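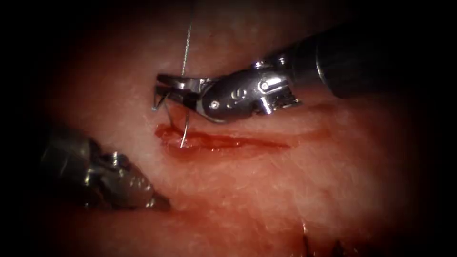

July 15, 2023

To: Pradard Fund, local democracy grants
From: Ashraful Nanayakkara, Pumphrey Poll Worker Project
Re: Where we are at the halfway mark

Hi everyone,

Sorry this is a week behind. The county moved our last training date and I wanted that one in the report, so I held off until it was done.

The big number first: we have 40 new poll workers trained and signed off by the clerk's office. That's our full target for the year, and I'm pretty thrilled! Most came through the library sign-up table in April, plus a good handful from the community college (the evening students, mainly, who saw the flyer by the parking office).

We printed 1000 of those flyers and have 500 left. I'd like to hold those for the Karkano side of the county, where we haven't done much yet. The old precinct there got split, and people keep asking me which building they're supposed to vote in. I've asked the clerk for a corrected map and will add it to the back of the flyer once I get it.

The Spanish-language class is the part that's lagging. We planned four sessions and have run 2. Our instructor took a full-time job out of town – good for her, rough on my calendar – and I've been talking with two possible replacements. One can start next month if we move class to the evening. I'd rather do that than squeeze it into a lunch hour again, which was a mess the first time.

Money is fine. We're under on printing and a little over on room rental, mostly the Rollell Hall deposit, which we get back in the fall. I'd like to shift what's left of the printing line into mileage for the trainers, if you're okay with it. They've been driving a lot and have been very patient with me about receipts.

Next up is a practice day with the check-in tablets. The clerk is lending us a set, and everyone gets to run through the annoying cases: name changes, mail ballots turned in at the door, a voter at the wrong site. People ask for more of that after every class, so I'm giving it a whole morning.

Call me if the mileage thing needs a form. The budget sheet is coming separately.

Thanks again,
Ashraful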